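**Tips for living with the Avamska glove kit**

We've had the Avamska teaching glove on loan for 8 weeks. You wear it, do a household job by hand, and the recording goes to the tidying arm you rent with it. Most of our trouble came from setup. These are the things that helped.

- Clear the table first. Leave only what belongs to the job.
- Take rings off. The finger segments catch on them, and the small glove runs tight.
- Keep the marker cube clean with a dry microfibre cloth. Spray cleaner leaves a haze on the printed squares.
- Run the cable down over the front of the table and keep it off your lap. A 2 m extension is worth having.
- Teach with soft, light things before you move on to crockery.
- Do the same job the same way each time. If you change your mind halfway, delete that take and start over.
- Air the glove overnight. It can't go in the wash.

The basic plan stores 1,000 takes and the larger one 2,000. We haven't filled the basic plan and wouldn't pay for more. Nestor Macapagal at Plornon, where we rented ours, swapped a faulty cable without any fuss.

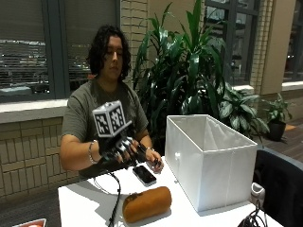 *Glove on the right hand, left hand bare, storage box on the table.*

Fabric boxes tend to sag once the arm starts dropping things in. Cut a piece of stiff cardboard to fit each side, or choose a box with a wire rim. Ours has grey cardboard from an old calendar and has held its shape since March.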